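Chapter 8

Making Up the Bed and Clearing the Floor

What you'll work on in this chapter
Dressing a bed with a duvet and a bed skirt
Getting a smooth top without fighting the fabric
Clearing the strip of floor next to the bed
Checking your own work from the doorway

I learned to make a bed at the Tatlı, a 30-room guesthouse where I worked the summer I turned twenty. I'd been making my own bed for years by then (well, on and off), so when the head housekeeper, Orhun Akgül, told me I'd spend my first morning on beds, I figured I had it covered. He watched me do one, said nothing, pulled the whole thing apart and told me to start again. I did that bed four times before breakfast!

What I'd been doing was starting at the top. I'd fling the duvet on, fuss with the pillows, and then discover that the skirt was bunched up on one side and tucked under itself on the other. By that point you can't fix it without lifting everything you just smoothed out. So in this course we work from the floor up, and I'm going to be stubborn about it.

Start with the skirt

A bed skirt – some people call it a dust ruffle, and you'll see both names on packaging – is the piece of fabric that hangs from the base of the bed toward the floor. It hides the gap under the frame, plus whatever people keep in there. Most of the ones you'll handle have a flat panel that sits between the base and the mattress, and that panel loves to creep. A little creep at the top turns into a lot of wave at the bottom.

Kneel down, find the seam where the skirt meets the edge of the base, and run your hand along it from the head of the bed to the foot. If the seam wanders, pull it back into line before you touch anything else. Skirt pins help, and a few twists of a pin at each corner will hold through an ordinary week. Don't try to iron the thing while it's on the bed. I have, and I scorched it.

Then the duvet

Shake the duvet by its two bottom corners, inside the cover, until the filling reaches the edges. Lay it across the mattress and walk around the bed, pulling lightly on each side as you go. You want the top smooth and the overhang even on both long sides. At the corners you have a choice. Hotels in the Wallora group box theirs, with a crisp fold like a wrapped present, and the Tatlı let them drop. At home I let them drop too, and I like the softness of it.

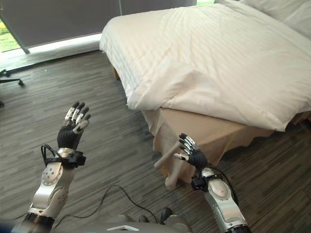 Figure 8.1 A white duvet folded over the front corner of the bed, with a beige skirt below and a bone-shaped object still on the floor.

Look at the lower half of that bed for a minute. The duvet is pulled smooth on top and has a few soft creases where it comes over the corner, and I'd leave those alone. The hem of the skirt is another story. It's uneven, and there are a couple of wavy folds along the front, so my hands would go there first. See the dark wooden leg at the far left end, too? Legs are handy landmarks. When you straighten a skirt, use the nearest leg to judge whether the hem is hanging where it should.

Then there's that bone leaning on the fabric. It looks like an oversized chew toy to me, and in a house with a dog you'll meet plenty of them.

Now the floor

Anything resting against a skirt pushes it out of shape, so pick up before you straighten. I keep a basket by the bedroom door and make one trip around the bed with it: toys, socks, books, chargers. Don't sort as you go. Sorting is its own job and we get to it in Chapter 9.

Once the floor is clear, vacuum the strip beside the bed, going along the skirt and holding the hem back with your free hand so it doesn't get sucked in. Then let it fall and give it one light tug.

Try it yourself

Strip a bed completely and make it up in the order above. Time yourself and write the time down. My first decent one at the Tatlı took 30 minutes, with Orhun standing there drinking tea, so don't panic over your number. Then go stand in the doorway and look at three places: the hem, the front corner and the pillows. Fix whatever bothers you and note it next to your time.

Keep the sheet of paper. You'll need it for the exercise at the end of 8.2, where we do the same bed with a fitted cover and two people.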